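We use cookies to remember your settings. Accept / Manage choices

Speaker notes - Choosing a kitchen countertop you can live with
Posted in January by the Hivo talks desk

Start with the rain story if the room is quiet. Otherwise go straight in.

Hello! So glad to see a full room on a Thursday. I get 25 minutes, and I could easily fill two hours, because I love this stuff.

Ask for hands: who has marble at home? Who wants it? (Usually far more hands the second time - wait for the laugh.)

Marble is soft and it reacts with acid. Lemon juice, vinegar, tomato sauce, wine. Any of them can leave a dull spot called an etch. An etch is different from a stain! A stain is color that soaked in. An etch is the surface itself, changed. Sealer slows stains down and does nothing for etching. Say this twice, slowly.

Pass around the two Vaughan samples, honed first, then polished. Tilt them toward the window. Honed hides etches beautifully, and polished shows every one.

The Maler house: 80 years of pie dough on one slab, and it's gorgeous. Tell them about the worn patch beside the stove. Don't rush it.

Color next. Dark stone with pale veins looks wonderful in the evening and shows flour and dried water drops all day long. Wipe with a soft cloth, warm water and a little dish soap. No vinegar sprays, ever.

Buying: go to the yard and see your own slab. Drukoler keeps 607 of them standing up in rows, and walking through is a treat. Bring a cabinet door and a plate you use every day.

Leave the last slide up for questions. 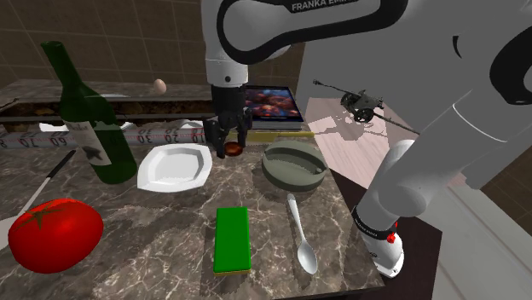
How often should a dark marble counter be sealed?
Go by the water test: leave a few drops on the stone for ten minutes, and if the spot darkens, it's time to seal again.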